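Illstead workshop gallery: processors and sockets
Put up 20/09/2020 by Sigrún Damgaard

Quick page this one, the long write-up is coming in October when I get a minute. Boards on the bench, lids off, processors and sockets mostly. Click for the bigger versions. Captions are short becuase I'm typing between jobs.

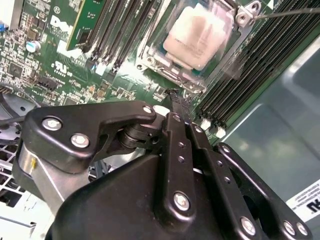
Dell server board. Processor with the silver socket frame round it, fan grille down at the left.

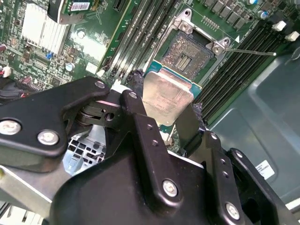
Socket open, contacts showing, processor held just off it. Memory slots both sides. Do NOT touch the gold bits. 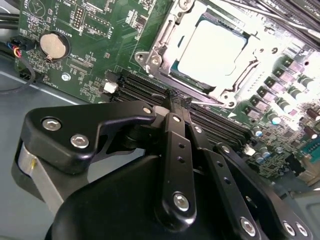 Processor sitting in its socket. Coin cell over on the left, BATTERY1 printed next to it, handy.

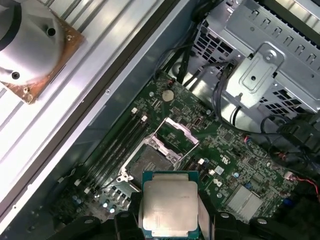 Load plate flipped up, lever lifted, chip by the socket. Four memory slots on the left, all empty.

Green boards and square processors, all four.

Few notes for people who asked last time.

Lever first, then the plate. Don't force the plate, it comes up easy once the lever is right out of the way. Chip goes straight down, no sliding about. Check the corner mark. Check it again.

Bent pins: Latrice Quintanilla has the magnifier and a steady hand, see her before you have a go yourself. A board with one squashed contact can still start up fine and then lose half its memory, ask me how I know.

Paste. A small blob in the middle. Vilhjálmur prefers a thin cross, we've stopped arguing over it. Old paste off with the wipes from the Koko tub, not kitchen roll, it leaves fluff.

Coin cells get changed on anything that forgets the date. Spares are in drawer 8, old ones in the jam jar please and not loose in the drawer with the screws!!

Labels. Every processor that comes out gets a bag and a sticker the same minute. We're up to 44 bags and I can read most of them. Tsion Abera is doing the list, so if your sticker is just a squiggle expect a message.

Memory sticks are a seperate gallery, see the Lirkis page. Heatsinks and fans not sorted yet.

Bigger copies of any of these, ask Giuliana Mamani, she's got the full folder. Almost 1,000 files in there so say which one you want.

Back to gallery list | Next: Lirkis memory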